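Orar Foreign Affairs Notebook, Third Edition
Sold by Brister & Rees
In stock, ships flat

I started making the Orar because I kept losing track of who had said what. I read a lot of foreign news (too much, my husband would tell you) and I'd get halfway through a story about a border dispute or a trade deal and think, wait, didn't this same minister say the opposite last November? And I could never find it! I had clippings in a shoebox and bookmarks on two computers, and a legal pad that went through the wash.

So this is a notebook for people who follow foreign policy the way other people follow baseball. Students use it, and so do a fair number of retired folks and a couple of local reporters who write to me when they run out of pages. You don't need a degree to fill it in. I certainly don't have one.

What's inside

The book has 12 sections, one for each country or conflict or negotiation you want to keep up with. You name them yourself. Every section opens with a two-page spread where you write down the parties, the main sticking point as you understand it, and the people doing the talking. Leave plenty of room there, those names change more than you'd think.

After that come the statement pages. These are my favorite part and the reason I still use my own product every morning. Each line has a space for the speaker, the date, the exact words, and where you read them. I made the "exact words" column wide on purpose. "Concerned" and "deeply concerned" are different things when a foreign ministry says them, and once you've written down a year's worth you start noticing when the wording shifts.

At the back there's a glossary of diplomatic terms in plain English (demarche, chargé d'affaires, note verbale, all that stuff), a blank timeline that folds out, and an index you fill in as you go. Please do fill in the index. I skipped it for the whole first year and was very sorry.

What changed in this edition

The paper is heavier, because Meirion Cadwaladr wrote me a long letter about fountain pens and he was right. The old paper feathered. The vote pages now have a column for abstentions, which I left out of the first two editions and heard plenty about. And the elastic is sewn in now. It used to be glued, and the glue gave up in hot cars.

I also took out the world map. I know some of you liked it! But it was too small to read, and every time I reprinted it I got mail about where I'd drawn a line. You can tape in whichever map you trust.
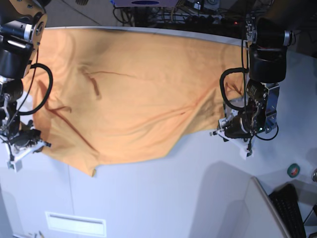
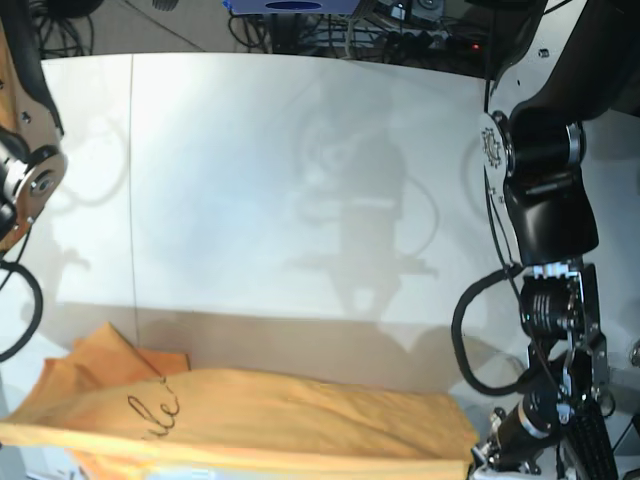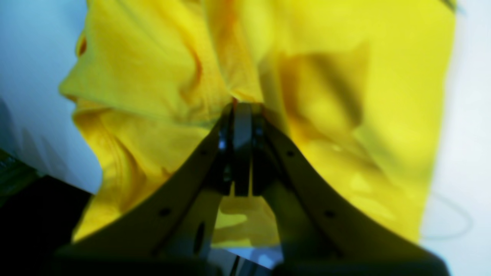
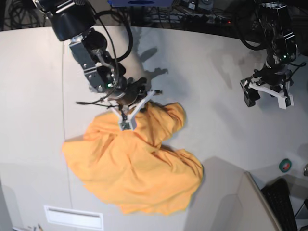
Refill packs

If you fill one section way ahead of the others, and you will, the Pondier refill pack gives you more statement pages on the same paper. They're punched to fit the third edition only. If you have a second edition, write to me before you order and I'll see what's left on the shelf.

Details

Cover: dark green, cloth spine
Sections: 12
Ruling: light gray
Closure: sewn elastic
Also in the box: one pack of five tab sheets
Shipping: $10 flat, as many books as you like

Questions I get a lot

Does it take sides? No. The pages are blank and you write what you want on them. The glossary sticks to what the words mean.

Can I use it for a class? Sure, and there's a lower price for classroom orders of 10 or more. Send me the name of the school and I'll work out a total with shipping.

Is there an app? There isn't, and I'm not planning one. My nephew offered. I like paper, and I remember a quote better when I've had to copy it out by hand.

Do you do custom covers? I tried it once, for an order of 101 books, and got the spelling wrong on the spine. So no, not for now.

If yours shows up with a bent corner or a page missing, tell me and I'll mail another one. You can keep the damaged copy for scrap notes.

Eluned Wogan
Page updated April 13, 2026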